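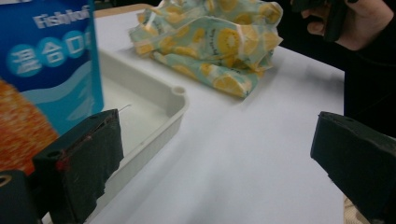
Ticket: Korean product names print as empty squares on shelf labels

Home Tickets Knowledge base Status Contact

Opened by: Olga Godinho, Correia Imports, Hernincombe branch
Product: Pivstead Stock, label module
Printer: Sustberg desktop label printer, connected by USB
Opened: 20 March 2026
Status: Solved

Problem

Good morning. We sell household and food articles from several countries, and we print our shelf labels from Pivstead Stock. Since the update of this week, all Korean letters come out of the printer as small empty squares. The blue box with the Korean characters in teal circles is one of the articles I mean. English and Portuguese names are printed correctly, also with accents. The price and the barcode are correct too.

On the computer screen I see the Korean name without any problem, both in the article list and in the label preview. Only the paper is wrong.

We have 200 labels to change before Monday, and 70 of them have Korean text. Until now I write these by hand, but my Korean handwriting is not something a customer should have to read.

What I already tried

1. Restarted the printer and the computer. No change.
2. Printed the same label from a text editor. The Korean name is correct. So I believe that the printer itself can do it.
3. Deleted the label template and loaded it again from the backup of January. No change.
4. Changed the label size from small to medium. The squares are now bigger.
5. Exported one label as PDF and printed the PDF. Correct!

Point 5 helps me a little, but the PDF export takes one label at a time, and I cannot do this for all of them.

Reply from Salvador Quintela, support

Hello Olga, thank you for the clear list, it saves us both some time. Could you open Settings – Labels – Output and tell me what is written next to "Text mode"? Please also tell me which font is chosen in the template. Do not change anything yet.

Reply from Olga Godinho

Text mode: "Printer fonts (fast)". The font in the template is "Default". I asked my colleague and she is quite sure that before the update it was "Send as graphics", but I have no picture of the old settings to prove it.

Reply from Salvador Quintela

Your colleague is right. The update puts this setting back to the standard value on computers where the printer was installed by hand. With "Printer fonts" the program sends only the character codes, and the printer uses its own built-in font, where Korean is missing. The preview and the PDF use the fonts of your computer, so there you see nothing wrong.

Please do this:

1. Close all open label jobs.
2. Set Text mode to "Send as graphics".
3. In the template, replace "Default" with a font that has Korean letters.
4. Save the template under a new name.
5. Print one test label.

Printing will be a bit slower. For large jobs I recommend to send no more than 50 labels together.

Reply from Olga Godinho

I followed the steps. The first test label still had squares, and then I saw that I had saved the new template but printed with the old one. With the correct template the Korean name is complete.

One small thing remains – the longest names now run over the price. I made the letters one size smaller and it fits, except for two articles, where I will shorten the name.

Can you please write this in the update notes? Our other branch will install the update next week.

Reply from Salvador Quintela

The note is added under "Known issues". I am closing the ticket, but you can reopen it for 14 days by answering here.

3 comments 1 share Was this helpful? Yes No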